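包装文字与阅读路径 第六讲讲义

上周有同学问我，这门课到底算设计课还是算语言课。我的回答是都沾一点，你们别太在意归类。我自己是学排版出身的，后来才慢慢对“人怎么读一个立体的东西”着了迷，所以讲着讲着就会往阅读心理那边拐，大家多担待。

先把上次没讲完的补上。上次说到，一页书的阅读顺序基本是定死的，横排从左到右、从上到下，读者翻开就知道从哪儿开始。包装不一样。它有正面、背面、侧面，还有封口和折边，读者从哪一面进来，你说了不算。货架上朝外的那一面可能是你精心设计的主面，也可能是印着配料表的背面，就看理货的人当时手往哪边转。

所以我一直主张，做包装文字的时候，先别打开软件，拿一张白纸折个盒子，用铅笔在上面写字，再随便往桌上一扔。扔个几次你就明白了，主面朝上的机会没有你想象的那么多。去年八月我在暑期班上让大家这么做，Ruairi Urquhart 同学把品名写在了六个面上，每个面一遍，全班都笑他，结果他那个盒子怎么扔都读得出来。当然他那个盒子也确实难看，这个我们后面讲“重复”的时候再说。

一、三层文字

我习惯把包装上的字分成三层。第一层是远看的，品牌名，最多加一个品类词。第二层是拿到手里看的，口味、规格、净含量、卖点。第三层是翻过来才看的，成分、保存方法、生产信息这些。三层之间字号要拉得开。很多初学者的毛病是第一层和第二层差不多大，互相抢，最后哪个都没读进去。

判断方法很土，站到教室另一头去看。还能读出来的就是第一层，读不出来但知道那儿有字的是第二层，连有没有字都看不清的是第三层。如果你站在那头发现能读出来的东西有一大堆，回去删。

这里插一个例子。Womo 那套饼干包装大家课上都传看过了，Elspeth Shearer 老师给它做过一次改版，旧版正面的卖点写了满满一圈，新版只留了一句，其余全挪到侧面。她跟我说改版里最费劲的一步是说服客户，字体怎么选反而一个下午就定了。我信，我也在这种会上坐过。

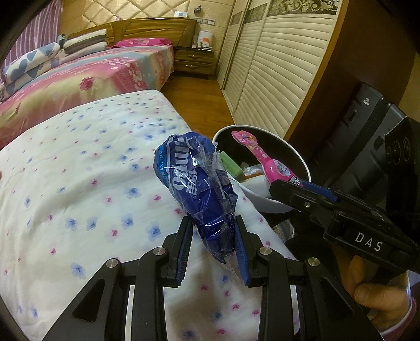
二、软包装上的字

硬盒子讲完了，讲软的。软包装的麻烦在于，你在屏幕上看到的是一张平整的展开图，印出来、装上货、封了口，它就皱了，扭了，一头还可能收得很窄。字是跟着膜走的，膜一折，字就少一块。深蓝底上那几个大白字母就是这样，顺着包装竖着往下排，折进去一部分，露在外面能认的只有“impo”。旁边的中文也是白的，还带着个小小的注册标记，浅蓝那一侧的“Neutral”用了青色，字也小得多。你们试着按刚才说的三层排一排，看看能排成什么样，课上我们一起聊。

我对软包装有几条个人经验，不算规矩，你们听听就好。

品牌名的第一个字和最后一个字，尽量离封口和侧折远一点。中间的字缺一块，人脑会自己补上；头尾缺了，补起来就慢。Xóchitl Medrano 在她的研讨课上做过一个小练习，把常见的词挡住不同位置让同学抢答，挡中间的几乎都是脱口而出，挡开头的就有人卡住了。练习很粗糙，她自己也这么讲，但是很好玩，我们下节课可以照着来一遍。

竖着走的拉丁字母，我建议字数少的时候再用。汉字竖排我们读惯了，一个字一个方块，摆正了往下排就行。拉丁字母整行转九十度，读的人就得歪头，或者转手里的东西。短的词没关系，扫一眼就认出形状来了；长的词，再加上皱褶，就是为难人。

还有反光。透明的膜一打光就是一条白，刚好压在白字上的话，那个字就等于没印。所以看打样不要只在办公室的灯下看，拿到窗边看看，拿到便利店那种很亮的冷光下也看看。Phelan 那个项目，我第一次看样就是偷懒没出门，后来整批标签的小字都得加粗重做，教训很深。

三、双语怎么摆

这部分问的人最多。两种文字放在一起，先决定谁是主。最怕的是“平等”，两边一样大一样粗，读者的眼睛就在中间来回晃。定了主次以后，次要的那一种可以小、可以细、可以换颜色，这三样动一样或者两样就够了，三样全动，看着就像从别的包装上剪下来贴过去的。

另外，中文和拉丁字母同样的字号放在一起，中文往往会显得大一圈，因为汉字把字框撑得比较满，而小写字母上下都留着空。别信软件里的数字，信眼睛。Eilidh Ritchie 的办法是把两种字都打印出来，眯着眼看灰度，哪边黑就调哪边。我用了好几年，没找到更好的。

翻译也要早做。别等版式都定了才去要译文，英文一长，你留的那个小角落根本塞不下。Trirkel 的果汁就吃过这个亏，中文两个字，英文出来一长串，最后只好压扁了字形硬塞。压扁字形这种事，在我这门课上是要扣分的，先说清楚！

作业

找一件软包装，吃完用完的都行，洗干净。先在皱着的状态下把能读到的字抄下来，按你读到的先后写；再把它剪开摊平，把全部文字抄一遍。两份对照着写600字，讲讲哪些字丢了，丢得可不可惜，要是你来排会挪到哪儿。图可以手画，画得丑没关系，我画得也丑。

两人一组也可以，但两个人要各抄各的，抄完再比。你们会发现顺序多半对不上，这正是我想看的。

交到助教 Negin Moradi 那里，截止是1月28日星期三，下课前。剪开的包装请装进信封一起交，别用胶水粘在纸上，上回粘得我翻都翻不过来。

参考阅读放在系里的共享书架上，Ponance 那本图录只有一册，请在馆内看，不要带走。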